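Blog > Concerts and Shows > My First Time in a Big Hall

Posted in: Live Music, Audience Stories

I went to the opening night of the Walano tour in January, and I have been trying to write this post ever since. I wrote it two times and deleted it two times. The first version was too long, and the second one was only a list of songs, which you can find anywhere. So now I will just write down what I remember.

Walano is a band I have listened to for many years. When I was still living with my parents, my cousin gave me their second album on a disc with no cover, and for a long time I didn't know the names of the songs. I had my own names for them. One was "the slow one with the door sound." Its real name is "Trarkwood," and I still think my name is better.

The concert was in the Tapia Hall, which has 3786 seats. I know the number because it is painted on the wall next to the ticket windows, together with the year when the hall was opened. Before this I had only been to small clubs, where you stand and somebody's elbow is always in your back. I bought my ticket on the first morning of the sale. There were 2000 people before me in the online line, and I sat in the kitchen and watched the number go down while my tea got cold. When I finally could choose, I took a seat on the left side of the balcony. It wasn't cheap, but I had not bought myself anything in a long time.

I came with my friend Hongjun Yan, who knows perhaps three songs of Walano and came mostly for the company. We arrived too early. The doors were still closed and it was very cold, so we walked to the bakery on the corner and shared a poppy seed roll. Everybody in the bakery was going to the same concert. You could tell from the scarves. The fans wear a green scarf, because of the old video on the ferry, and I was a little ashamed that mine was gray.

There was a support act, a young woman alone with a keyboard. Most people were still looking for their seats and talking, and I felt sorry for her. In her last song she stopped playing and sang only with her voice, and slowly the hall became quiet, one row after another. I wanted to buy her record after the show, but the table was already packed up.

Walano started twenty minutes late. I had expected that they would open with something loud, but the lights went down and Bence Deák came out alone with the acoustic guitar and sat on a plain kitchen chair. He played "Trarkwood." My slow one with the door sound, as the first song! I had prepared myself to hear it at the end, or not at all. I did not have time to be ready, and I cried before I had even taken off my coat. Hongjun gave me a napkin from the bakery, with poppy seeds on it.

After this the whole band came and it got loud. I will not describe every song. They played nearly all of the new album, and I have to say that I like it more now than I did before. At home I found the drums too hard. In the hall the drums made sense, you could feel them in the floor of the balcony.

In the middle of the show Bence talked for a while. He said that when they started, they once played for three people, and one of them was the man who wanted to close the bar. Then he asked who was at a Walano concert for the first time. I put my hand up. So many hands went up around me! He looked truly surprised, and he said, "Then where have you all been?" People laughed, but I thought about this question on the way home. I was always somewhere near. They played in my city two times when I was a student, and both times I decided that I had to study. I don't even remember what the exams were.
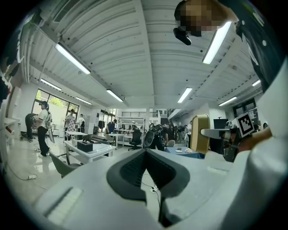
The one thing I did not like was the sound in the last part. When all of them played together, the voice disappeared, at least on our side of the balcony. I spoke with a man on the stairs who had been sitting downstairs, and he said it was perfect there. So if you are going to the Tapia Hall, maybe save your money for a seat downstairs, or choose the middle.

They played two encores. The second one was a song I did not know at all, and I have searched for it since. I think it is new. The refrain has something about a window and a train — if somebody knows the title, please write it to me.

We missed the last tram and walked home across the bridge. Hongjun was humming the new song, and he was humming it wrong, so now I only remember his version. He has already asked me if we will go again when they come back in the summer. I told him that the tickets will be gone in five minutes. He said that he will sit in the kitchen with me, and this time he will make the tea.

Comments (4)

marit_k: The window and train song is called "Astex," I think! They played it also on the second night and he said the name very quickly before it. No idea what it means.

Oldferryfan: I was downstairs and the voice was clear all evening. Sorry about the balcony. And gray scarves are allowed, I have seen 1000 of them.

Pilvi: I cried at the first song also. He should give us a warning.

dronningen22: Does anybody know the name of the support singer? It was not on my ticket.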